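Mirjam Jacobs
May 1, 2023

OK, the sourdough thread some of you asked for. I have baked 19 loaves out of the same starter since October and I have THOUGHTS.

First, flour. I use 300 grams of Tarkow bread flour and a big spoonful of rye, and the rye is what wakes everything up. Smells like apples by lunchtime!

Second, warmth. My kitchen is freezing until June, so the jar lives on the shelf in the warmest spot I have, and it loves it there. 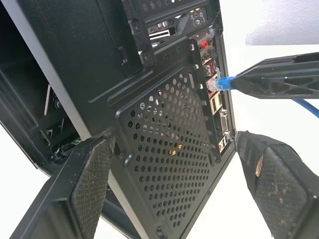
Girnlow
Mine never doubles, though. I feed it every morning and it just sits there with a few sad bubbles. Is it dead?

Not dead, I promise! Give it 3 more days and feed it twice a day. Mine sulked for all of the first week and then climbed out of the jar overnight (I was so proud, I woke up the whole house).

Also try a thicker mix. A runny starter can be perfectly happy and still not rise much, the bubbles just pop at the top.

Third thing, and this changed my bread more than any fancy pan: the long cold rest. Shape it in the evening, into the fridge, bake after breakfast. The crust gets those tiny blisters and the inside tastes properly sour.

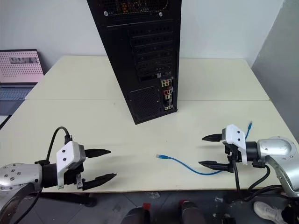 If you can't wait that long, 10 hours is still lovely. I've done it on a work night and the loaf was gone before dinner.

Oh, and salt goes in after the first mix. I used to throw it in with everything else and the dough felt tight and grumpy.

Next up is the Vandenberghe rye, the dark one with caraway that the bakery in Mostside used to sell. I have half a recipe on the back of an envelope and a lot of hope. If anyone remembers whether it had molasses in it, please, please tell me!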